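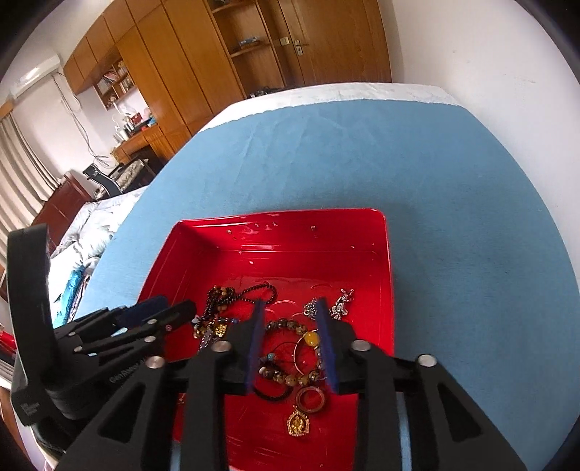
Beads and silver in a red tray on a blue cloth. The big bracelet in the middle has one amber-yellow bead.

Untangling a Tray of Jewelry: Which Tips Hold Up

by Jade Landry

I have read a lot of advice about tangled bracelets and most of it assumes you own a drawer of special equipment. Kornadard will sell you a velvet insert with 9 compartments. I bought one. Large beads didn't fit in the slots and everything went back in the tray by Saturday.

Baby powder on knotted chains: skip it. Yes, it makes the links slide. It also gets into every link and you spend the evening brushing it out. Two straight pins and a hard surface do the same job. Lay the chain flat, put a pin in the middle of the knot and wiggle. Pulling the ends makes it worse, and I don't care how gently you think you're pulling.

Start with the big stuff. Chunky bracelets lift straight out and take half the mess with them. Fine chain goes last. I've seen the opposite recommended (chains first, "while you have patience"), and I tried it once.

Work on a cloth. This one I believe in. Plain, one color, no fringe, no terry loops. A dropped bead stays more or less where it lands, which can't be said for a bare table. Mine is an old Pano tablecloth that was already too stained for company. 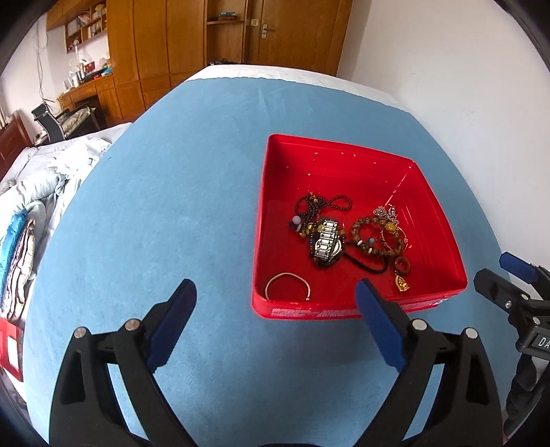 Silver links, dark beads and a black cord-like band in one pile, with the mottled brown bracelet to the right.

Elastic bracelets: don't stretch them over your fingers to "test" them. If you suspect the cord is going, look between the beads for fuzz or thin spots. Restringing is cheap. Hunting for beads under the stove is free but I wouldn't call it a bargain.

Toothpaste on silver: no. It's an abrasive. A soft polishing cloth will do, and keep it off the beads next to the metal. The Kuhlmann dip some people swear by says it's good for up to 200 pieces. I can't say, I've never owned 200 pieces of anything, and I wouldn't put a beaded bracelet in it anyway.

Old sticker glue on a plastic box: a little cooking oil, ten minutes, then dish soap. Empty the box first. Works on most labels, less well on the silvery kind.

Storing it all afterward: zip bags for chains, one per bag, with the clasp hanging out of the top corner. Beaded things can share a box if you're willing to sort them again in April. I am, apparently.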